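Notice to the Residents of Vorell
A short story

The Office of Weights and Crossings regrets to inform the residents of Vorell that the ferry will not be replaced.

The Office is aware that a replacement was promised. The promise was made in April, at the public meeting in the school hall, by the Deputy Registrar, Mr. Beat Hubmann, who was not authorized to make it. Mr. Hubmann has been spoken to. He has asked that the following account be entered in the record, and under the rules of the Office any officer may enter an account, provided that it is dated and that it concerns the crossing. It is dated 8 September 2020. The reader may judge the other requirement.

Account of the Deputy Registrar

I was sent to Vorell to close the ferry. My instructions were to measure the river, take the register of passengers, and have the ferryman sign for the return of the bell, which is the property of the Office. I was given two days.

The river at the landing is 225 yards wide. I measured it from the boat with the ferryman, Mutua Shemweta, holding the other end of the line. He told me the figure before we began, and I wrote down the one we got, and they were the same.

The register was another matter. The Office had estimated that the ferry carried 1000 passengers a year, and had found this too few. Mr. Shemweta's book showed over 600 for the winter alone. I asked him why the returns sent to the Office were so much lower. He said that the form had a column for persons traveling to Zorner on the far side, and he had filled in that column. It had no column for persons who went out to the middle and came back.

I asked him to explain the entries. He did so with patience. A widow named Ezeani crossed halfway each evening because her husband had been buried in Zorner before the two parishes quarreled, and from the middle of the river one can see the wall of the churchyard. She did not wish to land there. Two brothers who no longer spoke on shore came aboard together when there was business to settle about their mother's house, and sat at opposite ends. The schoolteacher brought children who were afraid of the water. Mr. Shemweta charged all of them half the fare and entered them in pencil.

I told him that the Office could not recognize a crossing that did not cross. He said he understood that, and asked whether I would like my supper.

On the second day there was fog, and the bell was rung at the landing every few minutes. I had the receipt for the bell in my coat. At dusk Mrs. Ezeani came down the steps as usual and took her seat, although there was no possibility of seeing the wall or anything else. I went out with them. Mr. Shemweta stopped rowing at the place where he always stopped. We stayed there for as long as was customary – I did not look at my watch – and then he turned the boat by the sound of the bell and brought us in.

The public meeting was held that night. A man at the back asked what would be done when the boat was gone, and I heard myself say that there would be another boat. There was no applause. Thirteen people signed the attendance sheet, and several of them thanked me by name.

I did not collect the bell. The receipt is attached, unsigned.

End of account

The Office has considered the above. It finds that the Deputy Registrar exceeded his duties, and that the column in question was added to the form in the time of Registrar Rarel and has not been reviewed. A revised form is in preparation. It will be sent to the landing when it has been printed, and Mr. Shemweta is asked to continue with the present boat until it arrives.

The Office notes that the present boat leaks. A sum for tar has been approved.

Residents who wish to travel to the middle of the river should state this clearly when boarding – half fare will apply – and their names will be entered in ink. 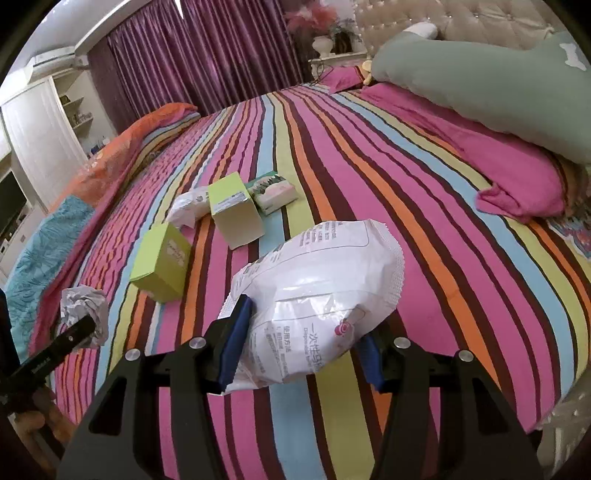
The bell remains the property of the Office and is to be rung in fog.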